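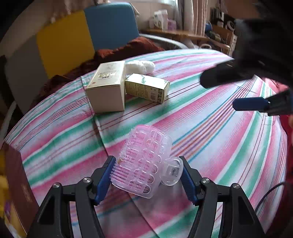
Household Linens in Wotley: Purchase, Care and Replacement

Final Project Report
Department of Consumer and Family Studies
Prepared by Comfort Dankwa
July 2019

Abstract

This report examines how households in the Wotley district buy, wash, repair and discard sheets, pillowcases, towels and tablecloths. The study covered 25 households and recorded 349 items in regular use. It found that most linens are replaced for reasons other than wear through the body of the cloth. Failed hems, stretched elastic and a loss of matching pieces account for the larger part of discards. The report recommends changes to the care information given at the point of sale and proposes a short repair course for residents.

1. Background

Household linens receive less attention in consumer research than clothing. They are bought less often, are seldom returned, and remain in use for long periods without being assessed by their owners. They also make up a large share of the weekly wash. In Wotley, where many residents use the shared laundry operated by Asamoah, the cost of washing a set of sheets over its life can exceed the price paid for it.

Two retailers supply most of the linens sold in the district. Gimard sells boxed sets at fixed prices. Brallent sells single pieces and cloth by the yard, which customers may have hemmed in the store. The difference between the two proved more important to the study than was expected at the planning stage.

2. Method

Each household was visited once. The adult responsible for laundry was asked to complete a written inventory before the visit and to go through it with the author in person. For each item, the inventory recorded the type, place of purchase, approximate age, fiber content as printed on the label, and condition. Where the label was missing or could not be read, the fiber content was entered as unknown. No burn tests were carried out.

Participants were also asked to describe the last linen item they had thrown away and the reason for doing so. Answers were written down in the participant's own words and sorted into groups afterward. All participants signed a consent form, and household names do not appear in this report.

3. Findings

3.1 Patterned and plain cloth

Striped and checked linens were kept in use longer than plain white ones. Participants explained that small stains are harder to see on a pattern, and that a faded stripe is more acceptable than a white sheet that has turned gray. Several households had moved patterned sheets to other duties once they were no longer wanted on a bed, most often as dust covers, picnic cloths or table coverings.
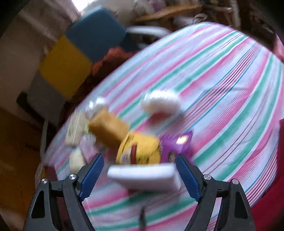 Photo: C. Dankwa

Tablecloths formed the smallest group in the inventory. They were washed on no fixed schedule and were often cleaned in place with a damp cloth between washes. Owners of round tables reported difficulty in finding cloths that fit, and a number of them used square or rectangular cloths with the corners left hanging. Brallent offers circular hemming for an added charge, but few participants were aware of the service.

3.2 Reasons for disposal

The most common reason given was failure of elastic in fitted sheets. In these cases the cloth itself was often described as sound. The second was the loss or damage of one piece in a set, after which the remaining pieces were given away or cut up. This was more frequent among Gimard customers, who could not buy a single matching pillowcase. Staining came third, and thinning or tearing of the fabric came last.

3.3 Washing practice

Of the labels examined, 32 had faded to the point that no care instructions could be made out. Most participants washed all linens at one temperature regardless of fiber. Those who used the Asamoah laundry tended to choose the hottest cycle, as it is priced the same as the others. Line drying was preferred in the warmer months by every household with outdoor space.

4. Limits of the study

The sample was small and was drawn from one district. Ages of items were estimated by their owners and could not be checked. The visits took place in spring, and heavier winter bedding already in storage may have been left out of some inventories.

5. Recommendations

Retailers should sell replacement pillowcases and fitted sheets separately for as long as a pattern remains in stock. Care instructions should be woven or stitched into the hem in place of printed labels. The shared laundry should post a temperature guide beside the machines.

It is further recommended that the department offer an evening course in basic linen repair, covering the replacement of elastic, the turning of worn sheets sides to middle, and the hemming of round cloths. A room has been requested for August, and a draft outline is attached as Appendix B. The blank inventory form is attached as Appendix A.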